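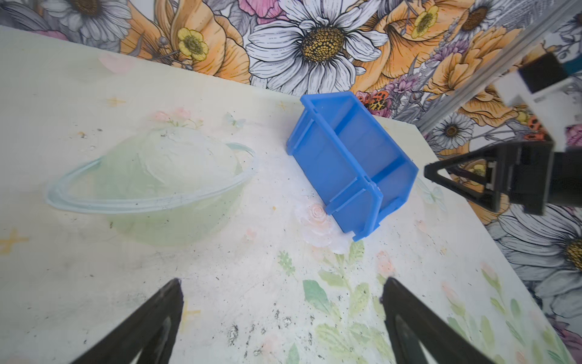

Hello again, and welcome to the May gallery! There's only the one picture in it so far, and everything after that is me going on about what's in it, so put the kettle on.

**The table.** I've had my eye on a floral tabletop for years and I'm so pleased with this one. It's a light cream, with soft green leaves and little pink blossoms, and if you look carefully there's a small pale butterfly and a couple of gold stars as well (the stars were what sold it to me). Nuria Rivas thinks it's far too pretty to work on. She may be right, as there are already smudges and specks, plus a greyish scuff I've been at with a damp cloth and washing-up liquid and got nowhere. If you know a trick for scuffs on a printed surface, please write in!

**The wallpaper.** Big illustrated flowers, right behind the table. Flowers on flowers, I know, I know. Julián Arroyo helped me hang it and asked more than once whether I wouldn't like something plain on at least one of the two. I would not. We used up to 8 sheets of old newspaper at a time under the pasting and I was still finding bits of it weeks later.

**The blue bin.** One of those small stackable parts bins with the sloping open front, in a really bright blue, lying on its side by the pink and white rose. I love the way the plastic goes lighter and darker where the light comes through. I bought mine from Urquijo, the hardware place near the station, meaning to get one and coming home with two. They're meant for screws and things, but I use them for beads, odd buttons and whatever I've emptied out of my pockets. Being open at the front, you can get your fingers in without unstacking the lot, and they wash up nicely in the sink.

**The planet.** My favourite! It's a pale green Saturn sort of thing, a frosted dome with whitish swirls on top and a thin see-through ring going all the way round and sticking out a good way past the sides. Zamfira Lazăr found it for me at the Brosinel market and wouldn't say what she paid. Dusting it is a fiddle (a dry paintbrush does the top, and I go round the ring with a soft cloth), but it looks lovely against the cream, with that faint pink cluster of flowers just beyond it.

I'm still deciding where the planet is going to live. Ignacio Tejada has offered his windowsill, very generously, and he's not having it. At the moment I'm leaning towards the shelf over the radio, if I can clear the jam jars off it.

More pictures when I've finished the other corner of the room. It's mostly boxes at the moment.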